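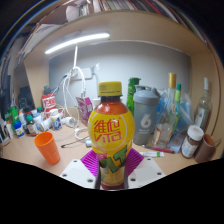 Switched my afternoon drink in August. I used to get a large sweet coffee, 480 calories by the chain's own chart. Four dollars too.

Now it's bottled lemon tea from the Bomlow market. I pay a dollar less and I sleep better.

Simin Yazdani asked me which brand. I buy whatever is on the shelf. She wants less sugar, so she brews a pot at home and keeps it in the fridge.
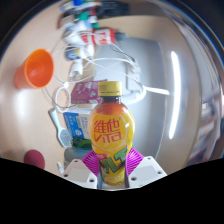 Vita, yellow cap.

Bomlow closes early this week for inventory. If you want tea, go before six. The one on Prinetti Street keeps its usual hours.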